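Ticket 665
Product: Grirnow table-clearing module, simulated dining room
Site: Lauritsen guest house
Reported by: Eleni Bošković, dining room lead
Handled by: Staltolar support, second line
Priority: Normal
Status: Closed, with one item moved to training

Original report

We go over the simulated runs at the start of the evening shift, before anything is changed on the real arm. Since the January update, the run stops when it gets to the large blue vase. The arm goes over to the table, comes down, and then the program sits there until it times out after 60 seconds. The message is "grasp not confirmed." It happens on most runs but not all. Smaller items are picked up with no trouble.

This matters to us because the schedule was redone around the arm. Two people used to clear and now one person does, with the arm taking the large pieces. If it stops, that one person has the whole table plus the dish room. I need to know whether to put the second person back on.

Reply from support

Thanks for the report. Please send the run log from Jiko, the object list for the table, and a render from a run with the vase standing up. Leave the timeout at 60 seconds for now. Raising it will make the run longer and won't fix the stop.

Reply from Eleni Bošković

Log and object list attached. The render has the vase upright, with the dog or cat figurine right in front of it and the tomato to the right. The fork is in there too. The gripper has nothing in it. 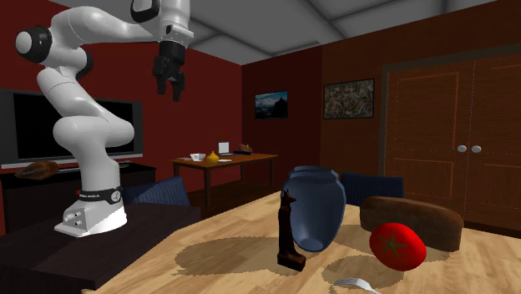

Who decides whether the second person goes back on the evening shift while this ticket is open?

The site lead decides. Support can say whether the module is fit to use, but the schedule belongs to Lauritsen. Our advice for an open ticket on a grasp failure is to staff the shift as it was before the module was turned on. The hours can be logged under the ticket number so they don't count against the dining room budget.

Troubleshooting log

Step 1. Restarted Jiko and loaded the saved room again. Ran the clearing program from the beginning. Same stop, same message.

Step 2. Checked the gripper settings. Opening and closing both work when called by hand. The closing force matches the value in the site file. No change made.

Step 3. Compared the object list with the one from before the update. The vase now has a single grasp point, on the body below the neck. The old list had a second one on the rim. The second point was dropped when the lists were merged.

Step 4. Checked the approach path. With the figurine close in front of the vase, the planner rejects the front approach and picks the side. From the side, the fingers come down too close to the widest part. On the runs that failed, the log shows contact before the fingers had started to close.

Step 5. Moved the figurine away and ran the program 5 times. The vase was picked up on 3 of them. So the figurine makes it worse, but it isn't the only cause.

Step 6. Asked the site for a render with the vessel lying over, to see what the arm does with that position.

Reply from Eleni Bošković

Attached. I have put the second person back on evenings as you suggested.

One more thing from the crew. When the arm stops, they don't know if they are allowed to reach in and finish the job. The training said to stay outside the line on the floor while the arm is powered, and it didn't say what to do about a program that has stopped but not ended. Some of them wait the full 60 seconds and some of them don't. I would like that written down.

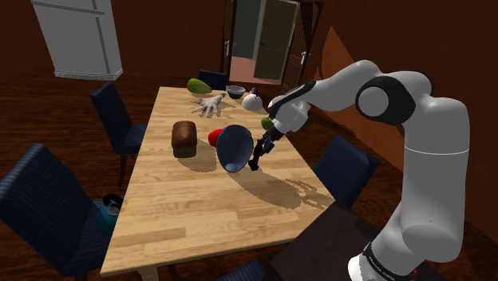 Vessel tipped with its opening forward, gripper at the right side.

Reply from support

With the vessel lying over, the one grasp point we have left ends up facing the tabletop, and the planner can't use it. It tries the nearest free side, gets no confirmed grasp and waits. That is the same message you get with the vase upright, which made the two look like one fault.

Fix applied to the site file:

Rim grasp point restored.
Side approach raised so the fingers close before they reach the widest part.
If a vessel is lying over, the arm now backs off, returns to its rest position and asks for a person. It does not retry.

On the question about reaching in: a stopped program is still a powered arm. Press the hold button, wait for the light to go steady, then clear by hand. Nobody has to wait for the timeout. I have passed this to training so that it goes into the written sheet, and they will send it to you directly.

Reply from Eleni Bošković

Ran the new file through the whole shift change. Upright vase picked up each time, with the figurine in front and without. Tipped vessel gave the new message, and the arm went back to rest. The message text says "assist required," and the crew would prefer "please clear by hand." Can that be changed on our side?

Reply from support

It can. Open the site file in Grirnow, go to Messages, and edit the line marked assist. Save and reload the room. Closing this ticket. The training sheet is being tracked separately.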